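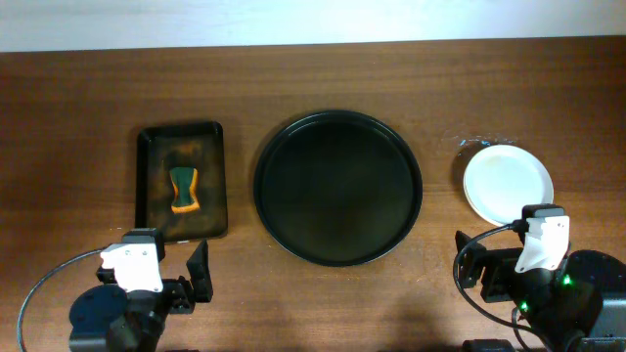
About Talero Books

We publish thrillers. Mostly spy stuff, some crime, one sea adventure that wouldn't fit anywhere else. Paperback and ebook. No hardcovers right now, please stop asking (ok, keep asking, we might do one).

Talero is two people and a printer. The people are Czesław Sikora and Socorro Apaza. The printer is Hnatiuk, across the river in Drilley, who has done every book of ours except the first. The first was done by somebody cheaper and the pages fell out. If you have a copy with the pages still in, hang on to it. If you have one where they didn't stay in, write to us and we'll send you the second printing, no charge, no need to mail the old one back.

How it started

Czesław drove a delivery route for years and listened to spy novels the whole way. Got picky. Started writing letters to authors whose books had gone out of print, asking what happened. Most of them said the same thing: the publisher got bought, the new people didn't want it, rights came back in an envelope, and that was that. One of them asked if he wanted to publish it himself. He said yes before he knew what an ISBN was.

Socorro was a copy editor at a trade magazine for the trucking business. She answered his ad. She fixed the ad first and sent it back to him, then asked for the job.

That first book was The Grundska Exchange. 318 pages, a border train, a courier who can't read the thing she's carrying. It had been out of print so long that the author had given away her last copy, so we typed it in from a library discard with somebody's soup on chapter six. Still our best seller. There are 4 Grundska books now and a fifth coming, which is new, written for us, and late.

What we do now

Two things, really.

Reprints. Old thrillers that deserved better. We find the author or the family, work out who owns what, and put it back out with a clean text and a cover that doesn't have a guy running on it. Socorro reads every reprint against the original line by line. She'll fix a typo. She won't fix the plot, even when a character gets shot in the left arm and bandages the right. We put that kind of thing in a note at the back and readers seem to like the notes more than they like some of the books.

New books. Fewer of these. Four a year in a good year, and last year wasn't one. We want a story that moves and people in it we can beleive in. We like a setting that does some work: a ferry terminal, a customs shed, a small embassy in the wrong week of August. We don't need a dead body on page one. We do need a reason to get to page two.

There are 40 titles on the list as of this April. The full catalog is on the Books page. The Books page is a bit slow, we know.

What we don't do

No serial killer diaries. No books where the hero is the author with better hair. No technothrillers with the manual pasted in. We've got nothing against them, other presses do them well and we'd be bad at it.

We also don't charge authors. Not for reading, not for editing, not for a cover. If anyone using our name asks you for money, it isn't us, and please forward us the email.

Sending us something

Read this bit twice, it'll save us both some time.

Open for submissions all year except the months when we're closed, which we'll post at the top of the Submissions page. Send the first 13 pages and a one paragraph summary that gives away the ending. Yes, give away the ending. We need to know you have one. Plain attachment, normal font, your name and a phone number on the first page.

Czesław reads first. If he's still going at page 13 he hands it to Socorro, and if she's still going she'll ask for the rest. We try to answer everybody. It takes a while. If you've heard nothing in three months send a nudge, that's fine, we won't hold it against you. Some of our favorite books came off a nudge.

Agents, same rules. Same pages.

If you own the rights to an old thriller, or think you might, or your aunt wrote one under another name, skip all of the above and just email. We love those. Bring whatever paperwork you have, even if its only a letter.

Bookstores and libraries

Standard discount, returns accepted, small orders fine. We'd sooner ship you three copies you'll sell than a carton you won't. Hnatiuk keeps the backlist in stock and ships direct, so most orders are out the door the next day. Orders that come in before noon on a Tuesday usually go the same afternoon, that's when the truck comes.

Libraries can have the large print editions at the regular price. Not every title has one. Ask and we'll tell you which, and if enough of you ask for the same one we'll make it.

Reading groups: email for the discussion sheet. Socorro writes them. They have spoilers all over them so don't hand them out early.

Reviewers

Ebook galleys go out as soon as the text is locked. Paper ones if we have them. Say what you think. We've had a review that called one of our books "a long walk to a short pier" and we put it on the back of the next printing.

The newsletter

Once a month, more or less. New books, what we're reading, which title is cheap that week. A chapter of something now and then. Sign up at the bottom of any page. We don't share the list with anyone, and unsubscribing works on the first click, we tested it.

Where to find us

Upstairs over the shoe repair place, side door, second buzzer. We aren't a store, but if you're in the neighborhood and want a book we'll sell you one. Call first. Mornings are best. Afternoons one of us is generally at the post office or over in Drilley looking at proofs.

Email is quicker than phone for pretty much everything. Addresses are on the Contact page. Orders go to Czesław, text and rights questions to Socorro. If you get the wrong one we'll pass it across the desk.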